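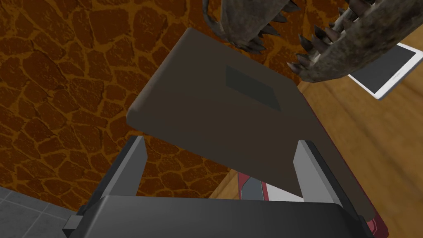 Home Products Manuals Support Contact

We use cookies to keep this site running smoothly. Accept Settings

Section 3: Setting Up Your Codel Guliseo Room Humidifier

Welcome back! If you've made it through Section 2, your Guliseo is out of its box, the packing tape is off, and you're ready for the part most people look forward to. Please read this section once all the way through before you plug anything in (it's short, we promise).

Choosing a spot

1. Pick a level, sturdy surface at least 19 inches off the floor. A dresser or a solid shelf does nicely. The mist needs a little height to spread out before it settles.

2. Leave plenty of open air above the unit, and turn the nozzle away from walls, curtains and anything made of paper. Wood floors deserve some thought too, so slip the drip mat under the base if yours is anywhere nearby.
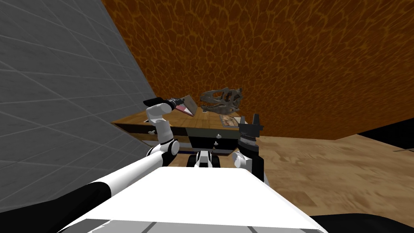
3. Check that the cord reaches the outlet without stretching. Please don't use an extension cord.

CAUTION: Keep the unit away from heaters and direct sun. The tank can warp, and a warped tank will leak.

Filling the tank

4. Lift the tank straight up by its handle, turn it over and unscrew the cap counterclockwise.

5. Fill with cool, clean water to the line, which comes to 144 fluid ounces. Distilled water is best if you have hard water at home, and it will save you a good deal of scrubbing later on.

6. Screw the cap back on until it's snug, turn the tank upright and lower it onto the base. You'll hear a gurgle or two as the water finds its level.

NOTE: Never add oils or scents to the tank. The Annan scent tray, sold separately, slides into the back of the base and is made for just that.

First run

7. Plug in the unit and press the power button. Start on Low and give it almost 3 hours before you judge the setting, especially in a dry month like February.

8. Close the door if you can. The Guliseo works best when the room is near 68 degrees.

Continue to Section 4: Weekly Cleaning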